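4.2 What households keep within reach

We turn now to the part of the study that gave us the most pleasure, and, it must be said, the most trouble with our coding sheet. Of the 413 households in Skallden and Solberg that returned the diary, nearly 200 wrote something in the open box at the bottom of the page, and a good many of them wrote about cloths. People told us about the cloth that lives by the stove, the one that may only be used on glasses, and the one that came from a grandmother's kitchen and is still too good to throw out. We had asked only how often dishes were washed by hand, so all of this was a gift.

The diaries yielded 1224 separate entries on wiping and drying. We sorted these into five groups, following the scheme set out in Section 3, and found that the words people used for a cloth depended far more on where it was kept than on what it was made of. A cloth on the table was very often given a different name from the same kind of cloth on a hook, and this held in both towns (small cloth on a tabletop, Figure 3). 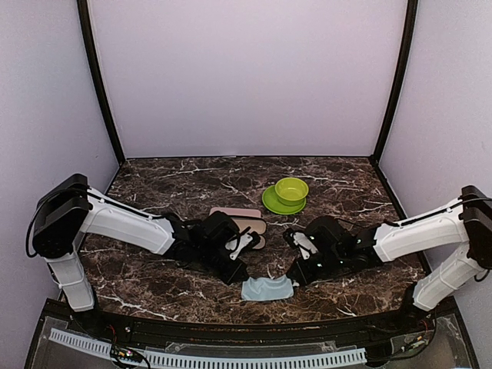

Older respondents in Solberg were especially firm on the point, and several of them took the time to correct our printed wording in pen, for which we remain grateful. In Skallden the names were looser, and families with children at home often made do with a single word for everything. We return to this difference in Section 5, where the interviews held in June are taken up alongside the diaries.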